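Hello and welcome! This is the README for **Briltow**, the small control and planning package we use for tasks where an arm has to take hold of something by its knob or handle and move it without bumping whatever is underneath. Pot lids are what we started with, and they are still what we know best.

If you came from the older Lora scripts, most of your config files will load as they are – only the gripper section has changed, and `briltow migrate` will rewrite it for you.

## What's in the package

- `perceive/` finds the rim of a pot and the knob of its lid from one fixed camera view
- `plan/` turns those into a grasp pose, a lift and a retreat (or the same thing backward, for closing)
- `control/` runs the impedance controller at 500 Hz and watches the wrist torque
- `tools/` has the episode viewer, the calibration helper and a few odds and ends

## Getting started

```
pip install -e .
briltow calibrate --camera side
briltow run tasks/lid.yaml --dry-run
```

Please do the dry run first, even if you're in a hurry. It prints the whole waypoint list and draws the path in the viewer, and a bad camera calibration is very easy to spot there.

## The lid task

Glass lids were a real headache for us. Depth readings go straight through them and land on the inside of the pot, so the planner used to think there was no lid at all and aim the fingers far too low. We now fit an ellipse to the rim in the color picture, work out the lid plane from that, and look for the knob only in a narrow band above it.
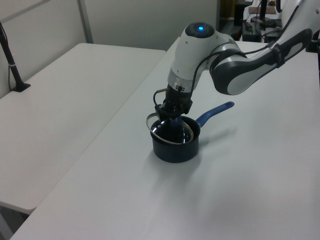

*Gripper closed on the knob of a glass lid, with the lid tilted over a small saucepan.*

Tilt matters more than you might expect. The controller reads it from the fitted ellipse and passes it along as `lid_tilt`, and while a lid is tilted the planner keeps sideways moves slow. You can loosen this with `tilt_slowdown`, but we'd suggest leaving it alone until you've watched a good number of runs with your own cookware.

## Test episodes

The `episodes/` folder holds 81 recordings, each with joint states, gripper width and camera frames. Two of them have a gap in the joint log and are tagged `partial`; the loader skips those unless you ask for them.

## Known issues

- Knobs much wider than the gripper opening are rejected with a rather unhelpful message (`E_WIDTH`).
- The Isura viewer plugin forgets its window layout when you switch episodes.
- Bright overhead light on a metal rim can split the ellipse in half. Lowering `exposure` usually sorts it out.

Questions and patches are very welcome – Faraji Magesa looks after the planner and reads every issue, though replies can be slow in March.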